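Work and Automation
Unit 6 Handout: When Handling Tasks Become Teaching Tasks
Instructor: Aoife Madigan
January 2019

Purpose of this unit

Units 4 and 5 considered automation from the side of the employer. This unit considers the people who handle objects for a living, and what happens to their jobs when part of the work is to show a machine how handling is done. Students should read the Jarell case before the seminar and bring the completed worksheet.

The Jarell case

Jarell operates a returns center in Samville. Household goods come back from customers, are taken out of bins, inspected, and sent to resale or disposal. Until the Naro project began, all 560 employees on the floor were classified as sorters and were paid under a single grade.

Under the project, a group of sorters was reassigned to demonstration work. A demonstrator holds a gripper in the hand and uses it to pick up and put down ordinary items, many of them soft or oddly shaped. The movements are recorded and later used in training the sorting equipment. The company set a target of 600 accepted recordings per demonstrator per month. Rejected recordings did not count toward the target, and at first no reason for rejection was given.

Changes reported by employees

Pace. Sorters were used to working quickly. Demonstrators were asked to move slowly and evenly, and several found this more tiring than the work they had left.

Skill. Experienced sorters knew by touch how firmly to hold a plush toy or a thin plastic lid. With a gripper between the hand and the object, much of that knowledge had to be learned again. The grade structure did not recognize this.

Supervision. Floor supervisors had judged work by watching it. Demonstration work was judged by reviewers at another site, whom the demonstrators had not met.

Job security. In March, Henrik Ackermann, then the shift representative, asked in writing whether demonstrators would keep the right to return to their former posts. Management agreed to a return period of 2 years. The agreement did not cover temporary staff.

Questions for the seminar

Who should own the record of a worker's movements once it has been made? Should demonstration work carry its own pay grade, and on what basis? Compare the position of temporary staff at Jarell with that of the contract clerks in the Marciniak reading from Unit 5.

Worksheets are limited to 945 words. Please give page references for all quoted material.
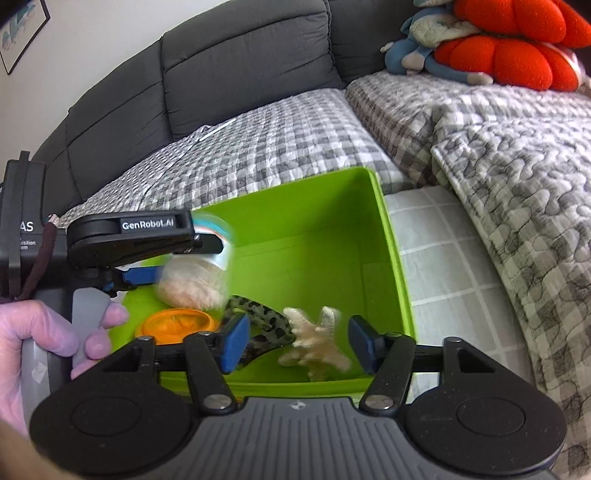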